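Chapter 7
Surface Finishes and Wear

A finish is the outermost layer of a surface, whether applied as a coating or produced by working the material itself. It governs how a surface reflects light, resists scratching and takes up moisture. Two panels cut from the same sheet may behave quite differently once finished.
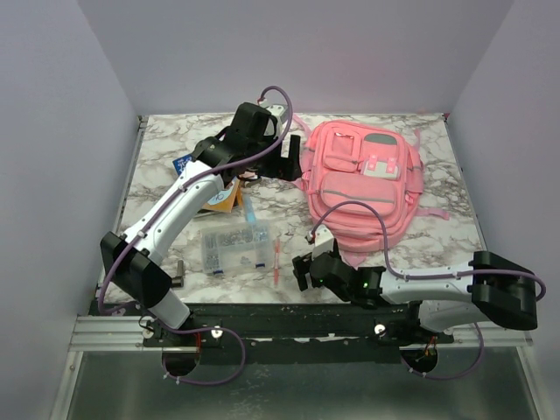
Reading time: 5 minutes

Finishes are graded first by sheen. A matte finish scatters light and hides small marks – a gloss finish shows them. Patterned tops, such as those with a marble effect, are graded separately.

Wear is measured by rubbing a sample under a fixed load. In the Plekcombe method, used throughout this chapter, the sample is inspected every 125 cycles and the test stops at 4,000. Section 7.1 sets out the procedure.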